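A May morning at the Segura basket works

I had been meaning to go to the Segura open day for years, ever since a neighbour came home with a log basket that has since outlived two of her fireplaces. It always seemed to fall when we were away, or when the car was poorly, and then this May the car behaved itself and we were at the gate by ten in the morning with a flask and a bag of cheese scones.

Segura sits at the far end of Ulton, past the allotments, in a long brick building that used to store seed potatoes. You would drive straight past if it weren't for the bundles of willow leaning against the wall. The smell reaches you before you get to the door, something like hay and something like a garden shed after rain, and I could have stood there quite happily for the whole visit. There was a queue for tea as well, and we joined that first.

Our guide was Toshiko Kinoshita, who has been weaving here long enough to have trained most of the people at the benches. She took us round in a small group and let us dawdle, and she answered every question as if it were the first time she had been asked it, even mine about whether the mice get in (they do). We began in the soaking room, with its long tanks, and went on to the sorting tables, where the rods are graded by length and thickness. My husband had a go at this and was very slow, and very pleased with himself.

The weaving room is the heart of the place. I had expected it to be noisy and it was almost silent, apart from the tapping of the rapping irons and a radio somewhere at the back. One weaver was finishing the rim of a laundry hamper and we watched her for far longer than was polite. She tucked each end away behind the last, and I still couldn't tell you where it went. Toshiko said the borders take a learner the best part of a winter, and that she still unpicks one now and again when she isn't happy with it.

After that came the room I liked best, which is given over to the small household pieces: bread baskets, letter trays, cutlery holders, and the lidded boxes that Segura sells under the Pomix name. I am a great one for boxes. We have far too many at home, as my husband likes to mention, and he mentioned it again here. 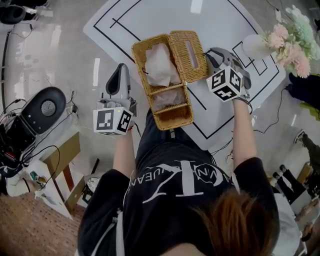
The wicker tissue box with its lid open, on the white table with the flowers.

I do think it is a clever little thing. The lid is hinged, with a long slot in the top for pulling the tissues through, and inside there is a woven divider, so you get two compartments instead of one big space where everything slides about. There were tissues in both the far side and the near side when I looked, or at any rate a crumpled white pack in one and something in a clear wrapper in the other. At home I would keep tissues in one half and the remote control in the other, and then perhaps we would stop finding it under the dog.

The colour is a light tan, very soft on the eye, and it looked lovely near the vase of artificial flowers. I don't usually care for artificial flowers, but these were pale pink and peach with a bit of mint green, and I came away thinking I might have been a snob about it. My mother had a tissue box with a crocheted cover and a doll on top, and I spent a good part of my childhood being frightened of it, so wicker feels like a step forward for the family.

From there we went through to the packing room, where there was a great stack of flat cartons waiting for an order from Zosura, the homeware shop in town, and then out to the yard for the willow beds. These are cut in winter, so in May you see only the fresh growth coming up from the stools, bright green and about knee high. Toshiko told us the names of the varieties and I wrote them all down on the back of the scone bag — and then my husband put the bag in the bin.

The shop is by the gate, as shops always are. I bought a Pomix box, naturally, and a bread basket for my sister, and we were given a twist of offcuts to use as plant ties. The tour costs £4, with tea included, and you get it back if you spend anything. Parking is on the grass and a bit bumpy, so go gently if you have a low car. The weaving room has a step down into it but there is a ramp round the side if you ask.

We ate the last of the scones on the bench by the willow beds and were home in time to let the dog out.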